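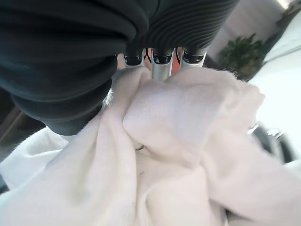

White cloth, gathered at the middle, folds running out to the lower corners.

12 Dec 2018

Cloth notes, continued. Writing this up before I forget which pile is which, because the piles have already been moved once.

The question on the board is still Tâm's: does a cloth that has been picked up by the middle and dropped need flattening before it is folded, or can you go straight from heap to fold? Tâm says straight to fold. I say that depends entirely on how fussy you are about the corners, and we have never agreed how fussy we are. Radka wants a number by the next meeting. I don't think we have one.

What worries me about the white cloth is the creasing. Pinch it in the centre and you get a mound with creases going off towards the corners, and everybody looks at that and says "fine, it's soft, they'll drop out". Will they? I have folded enough towels at home to doubt it. A crease that gets folded into a crease stays there until the next wash. The Tultov sheet says their fabric "recovers freely", with no word on what from, or how long it takes, or who looked.

I'm not sure what to call this sort of cloth either. It is soft and a bit fuzzy. Radka writes "towel" in her column and Tâm writes "knit". They don't behave alike. A knit stretches when you lift it and a towel mostly doesn't, so if we put both words against one pile we will end up comparing nothing with nothing. I have put "white, fuzzy" in my own notes and will leave it there until one of us reads a label.

Tried by hand this morning, on the long bench:

Centre lift, drop, fold straight away. Ugly. Edges out of line by up to 50 mm on the worst one. Tâm called it acceptable. I would not put it in a guest bathroom.

Centre lift, drop, one shake by two corners, then fold. Much better, but finding two corners in a heap took longer than the folding did. Twice I took hold of what I thought was a corner and it was a doubled edge. You don't know until you shake it and get a triangle.

Corner lift, no heap at all. Best of the lot, obviously. Also not the question.

I did three of each, which is too few to say anything, and I knew which was which while I was judging them. Somebody else should score the next lot without watching the folding. I'd go further and say I don't trust this morning's results in either direction, including the ones that suit me.

On weight. Drirkar lists their cloth at 410 g per square metre and Tultov gives no figure at all. Tâm thinks heavier cloth opens up better when dropped because it pulls itself flat. Plausible. It might just as well land harder and stay where it lands. I would want both weights from the same maker, in the same weave, before believing a word of it, and at present we have one from each and they are not even the same size. The Drirkar ones have a stitched hem, too, which stiffens the edge and makes the corners much easier to feel for. So if Drirkar "wins" we will have learned that hems are nice.

On washing. The box from Pakau claims 1000 washes. I have no opinion about 1000 washes. I do have an opinion about the first one, which is that it changes the cloth more than anything we are doing to it on the bench. New ones are slippery and then they go fluffy and start holding on to themselves. We have been mixing washed and unwashed in the same pile since May. When I said so Tâm answered that it averages out. It doesn't average out if the washed ones always go back on top, and they do, as that is where people put them.

Radka's suggestion, pencilled in the margin of the last page: mark the corners with coloured thread so we can see which one we have hold of. I was against it at first (a marked cloth is an easier cloth) but for scoring it makes sense. Thread, small stitches, one corner only to begin with. No tape. Tape came off in the Sorensen trial and stuck to the next cloth down, and we spent a silly amount of time on that.

Still to do:

Split washed from unwashed. Two crates, labelled on the front and not on the lid.

Read the labels, settle towel or knit.

Agree what a good fold is. Tâm to write one sentence, me to object to it, Radka to decide.

Leave a centre-lifted cloth lying overnight and see if the creases have gone by the morning. I expect they won't have. Put a second one beside it that has been laid flat, otherwise we will be guessing again.

Ask Tultov what "recovers freely" means.

Later, same day. Radka read the above and says I am overdoing the corners, since in most cupboards the fold edge faces out and the corners are at the back. Fair for shelves. I tried stacking this morning's ugly ones with the fold edge out and from the front they do look all right. The stack leans, though. It was leaning at lunch and it had gone over by three.

Overnight pair is laid out at the window end of the bench. Please don't tidy them.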